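### 3.2 How I picked the songs

I started with 3229 tracks from the Todeo demo archive, and I'll be the first to say that's a silly number for one person to sit through. Most of them are rough home recordings by working songwriters, sung over a guitar or a cheap keyboard. I threw out anything without a clear chorus, then anything shorter than 80 seconds (too little to hear a song go anywhere!), and what was left I listened to on Saturday mornings with a notebook. In the end I kept 113 songs. Each one had both a demo and a finished studio version, so I could ask what a producer had changed along the way.

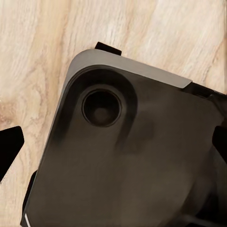 **Figure 4.** Dark, flat object with a rounded corner on pale wood.

### 3.3 Listening and marking

I marked every song twice, with a gap of 31 days between passes so I wouldn't just remember my own answers. For each pair I wrote down the tempo, the key, where the first chorus lands and whether the bridge survived. Bridges have a hard life — I had a hunch about that going in, and I tried to keep it out of my notes.
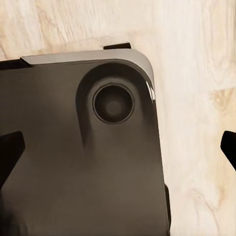
Tempo was easy to mark and key was mostly easy, but the chorus gave me trouble. Some writers sneak half a chorus in early, and I went back and forth on whether to count it. I settled on the first time the full title line is sung with its own melody. The Plinalari set, with its long spoken intros, still felt awkward under that rule, so I tagged those songs separately and come back to them in Section 5.

I also left out the Triệu remixes. They're great fun, but a remix starts from a finished record, and I wanted songs that were still being worked out when the demo was made.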